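I finally got myself to the open day at Flollance in October, the housekeeping school Kiri Goodwin keeps raving about, and I'm so glad I went. We were 42 visitors, all squeezed through the practice bedrooms in small groups (I got Lalit Srivastava's, lucky me!), and the first stop was bed making.
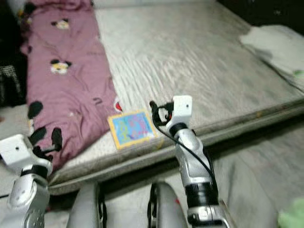

Do you have to book ahead for the open day?

Walk-ins are fine until noon, but the afternoon groups fill up fast, so call the front desk first.

Lalit had plenty to say about mattresses. He's big on quilted ones and on stripping the bed all the way down before you start over, and I got a talking-to about my habit of just yanking everything straight in the morning. Fair enough! Lunch was 30 minutes of soup and gossip in the hallway. 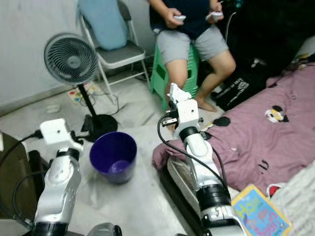
My own bedroom is tiny, so I was mostly there for ideas on where to put stuff. I liked the folding chair with the light blue cushion on it, and I could see that working next to my closet. A standing fan on a thin pole would fit my place too, way better than the fat box fan I've been tripping over all summer. Kiri wants to go back in spring for the laundry course, and I've already told her to sign me up.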